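3 折叠桌在起居空间中的使用

3.1 从固定餐桌到临时餐桌

在面积较小的住宅里,吃饭的地方往往没有单独的房间。本研究走访的Lirdale片区,多数住户把餐桌放在客厅,饭后收起,第二餐再支开。问卷共回收564份,其中有185户表示家中没有固定餐桌,日常用餐完全依靠折叠桌;另有88户同时拥有固定餐桌和折叠桌,后者在来客人时使用。其余住户以固定餐桌为主,折叠桌或者没有,或者已长期不用,收在阳台或床下。

以往关于餐桌的讨论多集中在家具尺寸与人体高度的关系上,对桌子一天之内被搬动几次、放在哪里、桌面上先摆什么后摆什么,记录较少。我们在入户时请住户按平时的习惯支桌、摆餐具、收桌,由调查员在平面图上标出桌子的位置,并登记桌面材质、边缘处理、桌腿形式和同时使用的桌子张数。全部入户记录整理后得到1,304条摆放条目,每一条对应一件餐具在桌面上的一次放置或移走。条目只登记器物种类、所在分区和先后次序,不登记菜品。

桌面分区采用较简单的办法:将方桌桌面按前后、左右各分三等份,得到九格,靠近取用者的一边记为“前”。圆桌不分格,只区分中心与周边。两张桌子并用时分别编号,不合并成一个桌面处理,原因是两张桌子的高度常有差别,桌边也很少完全贴齐。器物跨越两格时,按底部所在的一格登记;底部也跨格的,归入面积较大的一格。

3.2 桌面与边缘

记录到的折叠桌以方桌居多。桌面花色大致有仿石纹、木纹和纯色三类,其中仿石纹在近几年购置的桌子上更常见。住户在解释为什么选石纹时,提到最多的是“不显脏”,其次是与地砖相配。纹路较密的桌面上,油点和水渍确实不易看出,但这也带来另一个问题:有的住户擦桌时以手摸代替目测,擦拭的次数反而多于使用纯色桌面的住户。

桌边的处理与磨损关系较大。封边条颜色与桌面相近时,磨损部位不容易被注意;颜色反差大的封边则像一道画出来的边线,住户在摆放碗盘时会自觉与之保持一点距离。这一点在靠近桌角的位置尤其明显。图1中的桌子属于后一种,粉白色石纹桌面配红色窄边,不锈钢盘放在靠近右前角处。

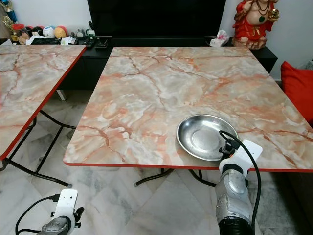

图1 客厅中的方形折叠桌与不锈钢盘,左侧为另一张同样花色的折叠桌

盘子偏放一角的做法在记录中并不少见。按九格统计,首件餐具落在中央一格的情况不足一半,落在前排三格的最多。住户对此的说法比较一致:盘子先放在手边,等菜齐了再往中间推。习惯用右手的人多放在右前,用左手的人多放在左前,但也有例外,例如桌子一侧靠墙或靠沙发时,首件餐具会偏向敞开的一侧,与用手习惯无关。

不锈钢盘在桌上的移动次数高于瓷盘。它较轻,单手可以拿起,外翻的盘沿也便于手指从侧面托住。一些住户把不锈钢盘当作过渡用具,先盛放洗好的蔬果、剥下的壳或待分的面食,用完即撤,不参与正餐的摆放。因此在条目中,不锈钢盘常在同一餐里出现两次以上,每次停留的时间都较短。瓷盘一旦上桌,多数到收桌时才移走。

3.3 桌腿与地面

折叠桌的桌腿以黑色或银色金属管为主,交叉成X形的结构最多,收起后厚度小,可以立在柜子与墙之间的空隙里。另一类桌腿带弧度,桌下空间较宽,坐凳子时膝盖不易碰到横杆。住户对两种桌腿的评价差别不大,真正影响使用的是腿与地面的接触。

片区内客厅多铺浅色大块石材或瓷砖。桌子支在这种地面上比较稳,但拖动时有声响,脚垫脱落后声响更大。楼下有老人或小孩的住户,通常两人抬着搬桌,或者干脆整天不收。地砖接缝也被用作定位的参照:有住户每次都把一条桌腿对准某条接缝,这样椅子拉开后正好不挡过道。我们在平面图上核对了几户前后两次支桌的位置,以接缝定位的住户偏差明显较小。

调查中还遇到地砖斜向拼铺、桌子随墙摆正的情况。此时接缝与桌边不平行,住户改以电视柜或沙发的边缘作参照,定位的偏差介于两者之间。

3.4 与电视柜的位置关系

客厅里可供支桌的空地,多在电视柜与沙发之间。桌子离电视柜近,沙发前留出走道,吃饭的人可以坐在沙发一侧;桌子离沙发近,则电视柜抽屉可以正常拉开,但背对电视的座位基本没人坐。前一种摆法多见于三口以下的家庭,后一种多见于老人同住的家庭,老人习惯坐沙发,不愿换凳子。

低矮的长柜在这种布局里还承担了备餐的作用。碗筷、纸巾、暖水壶先放在柜面上,需要时转身取用,桌面因此可以少放东西。柜面深度不足时,住户会在旁边加支一张小桌。Gesik小区的若干户则相反,柜面摆满装饰物,备餐用品全部落在餐桌后排三格,前排留给碗碟,后排的物品一餐之中几乎不动。

3.5 两张桌子的并用

同时支开两张折叠桌的住户,多选同一款式,购买时就按一对买下。访谈中,住户列举的用法主要有下面几种:平时一张吃饭、一张给孩子写作业;来客人时两张拼成长桌;包饺子、做面食时一张擀皮、一张摆放成品。拼成长桌的做法看似最自然,实际出现的次数最少。两张桌子之间的缝隙容易漏汤水,拼接处也不好放盘子,多数住户试过一两次后改为分开摆放,大人一桌,小孩一桌。

分开摆放时,两张桌子之间的距离主要由过人的需要决定。留得太窄,端菜的人要侧身;留得太宽,两桌之间递东西不方便。住户并不量尺寸,而是以自己端着盘子能正身走过为准。Verkico公寓的客厅进深较小,两张桌子多呈错开摆放,一前一后,中间的走道因此是斜的。访谈对象普遍认为斜的走道不难走,只是收桌时必须先收外侧一张。

收桌的次序同样受此影响。单桌住户一般先撤餐具、再擦桌、最后折腿;双桌住户常把一张桌上的餐具先移到另一张上,擦净并收起空出的一张,再处理剩下的。这一过程使第二张桌面在短时间内堆放的器物接近平时的两倍,碗碟磕碰也多发生在这一步。几位住户说,家里的瓷碗几乎都是在收桌时碰坏的。

3.6 记录方法的局限

上述观察依靠住户在调查员面前的演示,与日常用餐存在差别。有客人在场时,住户会把桌面收拾得更整齐,也可能省去一些平时的习惯动作。为减少这种影响,我们在11月对部分住户作了回访,请他们自行填写一周的摆放记录。回访记录中,首件餐具落在前排的趋势与入户时一致,但后排堆放杂物的情况明显增多,包括药盒、遥控器和未拆的快递。

九格分区对小尺寸方桌偏细。边长较短的桌面上,一只大盘可以同时占去四格,按底部归格的规则会低估它对周围位置的影响。Escobar片区的预调查曾采用四格分区,归类时争议较少,但无法区分中央与四角,最终没有沿用。后文第4节的比较中,边长最短的一组桌子单独列出,不与其他尺寸合并计算。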